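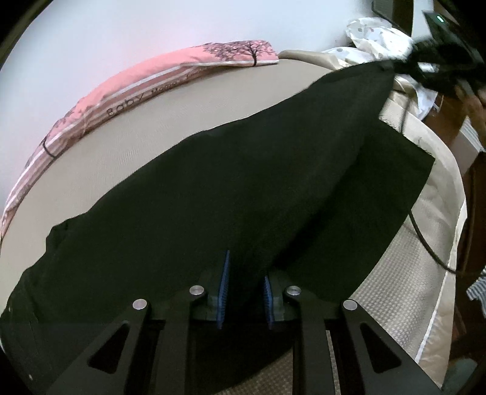 A hand-held gripper with blue ridged pads over a dark fabric sheet spread on a bed. A second device is held at the upper right, where the sheet is gathered.

Patinex is a method for teaching robots to handle cloth from recordings made with hand-held grippers. It was developed at the Nisby laboratory and first described in a technical report released in June. The name is also used for the set of recordings published with the report.

Method

A person carries out the task with a gripper in each hand, and each tool records its own view and the opening of its fingers. No robot is needed at this stage. Recordings are made in ordinary homes, on beds, sofas and tables, so that the backgrounds vary — earlier work from the same laboratory had used a single bench.

The learning step, known as the Somogyi stage, divides each recording into short stretches according to when the fingers open and close. A policy is then trained to predict the next stretch from the current views. Corners and edges of the cloth are not labelled by hand.

Results

The first release held 379 recordings of spreading and folding. The report compares policies trained on 200 recordings and on the full set, each tested over 500 trials on a two-armed robot at Itberg. The larger set gave better results on sheets and blankets. On small towels there was little difference.

Dark, plain fabrics were the hardest group. Folds in them show little contrast, and the policy often closed its fingers short of the edge.

Limitations

The method has no sense of touch and cannot tell one layer of cloth from two. A later version adds a force reading at the fingertips.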